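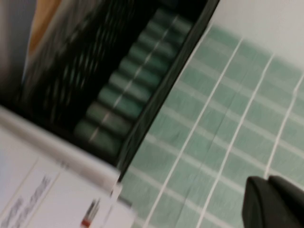
How to Sort Small Rolls and Spools Into Trays
Reading time: 4 min

Thread, ribbon, twine and tape rolls all have the same problem. They roll. Put them in a deep box and you end up digging for the one you want while the ends come loose and tangle. A shallow tray with a raised rim keeps them on their sides in one layer, where every color is visible.

What you need

One tray per color family. Dark trays show pale and mid-tone colors well.
A strip of non-slip liner, if the tray has a smooth bottom.
Low-tack tape or spool clips for loose ends.
Plain labels and a marker.

Step 1. Empty everything onto a table. Throw out rolls with a few inches left on them and anything that snaps when you pull it. Old cotton thread often does.

Step 2. Secure the ends. Wind the tail back on, then tape or clip it. Do this before sorting or you will be doing it twice.

Step 3. Sort by color first and size second. Greens with greens, sage next to teal. I used to sort by fiber and went back to color last December, when I moved 42 rolls out of a Zoltetti drawer unit.

Step 4. Measure the tray. The rim should come at least halfway up the side of your fattest roll. The Hivix tray I started with was too low and the end roll hopped out every time I picked it up.

Step 5. Lay the rolls in a row, touching, with the largest at one end. Fill the gap that is left with folded card so the row can't slide. Don't stack a second layer on top.

Step 6. Label the short side of the tray, the side that faces you on the shelf. Color and fiber is enough. I add the length for anything over 200 yards.

Step 7. Keep trays out of direct sun and away from the sink. Wipe them out when you refill them.

The whole job takes 30 minutes for a small collection.

Comments

quiltbasement: Shelf liner from Skododwood works for this, cut it a little short so it doesn't curl up at the rim.

pmr_sews: What about big cones? Mine are 3,000 yards and won't lie flat.

Reply from author: Stand those up in a box with dividers. Trays are no good for cones.

tealthumb: Did my ribbon this way and found four rolls of the same green.

Contact | Copyright 2023 Nartey Home Workshop | Back to top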